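Murka Hall – bathroom corner FAQ

Quick answers for people booked on the bathroom tidying sessions. Updated 27th March by Alina Stoica.

Where is the bathroom corner?

Inside the main hall. Come in, coats off, walk down past the tall windows. Look for the big lit mirror. No separate room, no door to close – so keep voices down if another group is in.

Is there enough light to work by?

Daytime yes, the windows do most of it. Evenings we put the ceiling lights on, strips at the back included. If it's still too dim at the sink, use the mirror light. Switch everything off when you go, please.
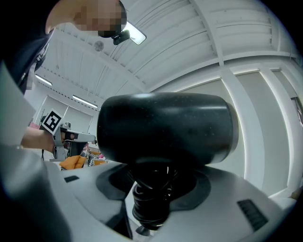 How warm is it?

Depends. High ceiling, so it takes a while to heat up. Bring a sweater until May at least. Flat shoes too – the floor in the corner is tile and gets slippy after mopping.

Can I book the whole hall?

Yes, ask Costel Furtună. Deposit is 600 lei, back within 60 days, usually much sooner. Cancelations by email only, not by phone, messages get lost.

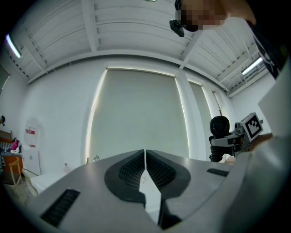 3 min read

Sessions and what to do

What do we tidy, exactly?

The back ledge of the sink, mostly. Soap, bottles, cups, toothbrush and paste. Take it all off, wipe the ledge, put it back so you can reach the faucet without knocking anything over. Then the cabinet underneath, then the little drawer. Floor last.

Does the toothbrush stay in the cup?

Yes. Toothpaste too, same cup. Mi-kyung Son teaches it the other way, with the tube in the drawer. Do what your instructor says on the day.

Where does the bar soap go?

Dish. Always the dish, left of the faucet. The small blue one can stay on the right.

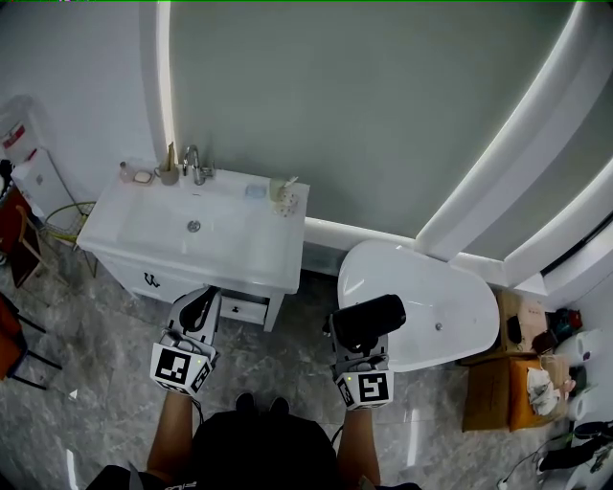

Vanity corner, mirror light on. Boxes on the right.

What about the boxes?

Cardboard boxes are for things that don't have a place yet. Not trash. Don't pile stuff on the toilet lid, the flush button is up top and needs to stay clear. Careful with the cables on the floor on that side.

Which cleaner can I use?

A damp cloth and mild soap for the sink top. Nothing gritty on chrome. Glass cleaner on the mirror, spray the cloth and not the mirror itself. Pls don't bring bleach.

Can I drink the water from the dispenser?

Yes, help yourself. If the jug is empty tell Raluca Dinu, don't lift a full one alone.

How long is a session?

Roughly three hours with a break. Lunch not included, Pornetti is next door and does sandwiches.

I left something behind

Ask at the desk. We keep it till the end of the month.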